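Reading the Hand: The Software Behind a Small Task

At Tenell, the day's work in manipulation software often begins with something from a kitchen drawer. The institute's control and perception group has spent the period since February on a single family of tasks, the handling of cutlery and the cases in which it is carried. The choice may seem modest. For the engineers who write the planning code, it has proved a demanding one.

A cutlery case has parts that move against each other, and it must be held at two points if it is to be opened in the air. Chopsticks are thin and lie close to the table. Spoons present a polished bowl that reflects whatever is above it, and a depth estimate taken from such a surface cannot be trusted without a second source of information. Each of these conditions is familiar in the research literature. The group's interest lies in meeting all of them within one short sequence, with one body of software.

The institute's approach relies on human demonstration. A person performs the task with gloved hands, and the resulting record is passed to a program named Enero, which brings the separate streams onto a common clock. Hortensia Cáceres, who directs the group, regards this stage as the one on which everything else depends. "If two streams disagree by a fraction of a second, the planner learns that the lid moved before the finger did," she said. "It will believe that, and it will plan accordingly."

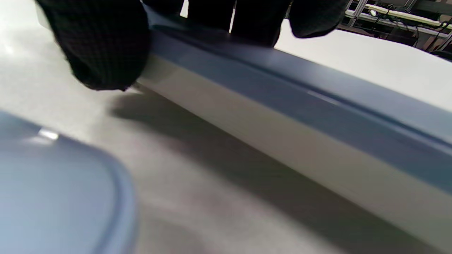
From Record to Plan

Once the streams have been aligned, a second program, Kongkaew, divides each demonstration into segments. A segment ends where contact begins or ceases, or where the direction of force is judged to have changed. The early version of the program recognized 23 kinds of segment. The present version recognizes 13. The reduction followed a long review in which several categories were found to differ in name only, and the planner's results improved once they had been merged.

The review also settled a question that had divided the group for some time. Certain members held that segment boundaries should be drawn by hand, at least for two-handed work. Others argued that hand labeling would never keep pace with collection. The compromise now in force allows the program to propose every boundary and requires a person to inspect only those on which its confidence falls below a fixed threshold. Of 107 demonstrations processed under this rule in the most recent release, the greater part required no correction at all.

Two-handed tasks remain the harder case. When both hands hold one object, the motion of each limits the motion of the other, and a planner that treats them separately will produce paths that are each reasonable and cannot be carried out together. Kongkaew therefore represents the pair as one system for as long as both remain in contact with the object. The pulling open of a case is described by the distance between the hands and by the line along which they part. The position of either hand in the room is treated as secondary.

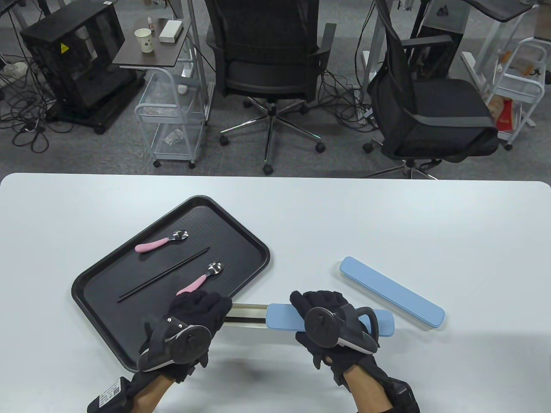 This description has a practical benefit. A plan expressed as a relation between two hands can be moved to another part of the table, or turned through an angle, without being computed again. It can also be checked quickly. The group's simulator tests a proposed motion against the reach of the target arm and rejects it at once if the line of separation would carry either wrist beyond its limits.

The controller itself runs at 60 cycles per second, a rate Ms. Cáceres describes as sufficient for the present work and likely to be raised. At each cycle it compares the measured force with the force expected for the current segment. A small difference is corrected in place. A larger one causes the controller to stop and hold, and to ask the planner for a new path. Much of the recent effort has gone into deciding where the line between the two should fall. Set too low, the threshold brings the arm to a halt whenever a lid sticks slightly in its groove. Set too high, it permits the arm to go on pulling after the grip has slipped.

The group has also rewritten its review tool, Brirnau, which displays a demonstration beside the plan derived from it. Engineers may step through both together, mark a point of disagreement and send the segment back with a note. The earlier tool showed the two on separate screens, and reviewers had fallen into the habit of reading the plan alone.

Work on the next release is in progress. It will extend the two-handed representation to cases in which one hand releases an object while the other retains it, a transition the current software handles by pausing. The group intends to remove the pause. Ms. Cáceres expects the alignment code to require further changes before that can be done, and the engineers responsible for Enero have begun with the clock.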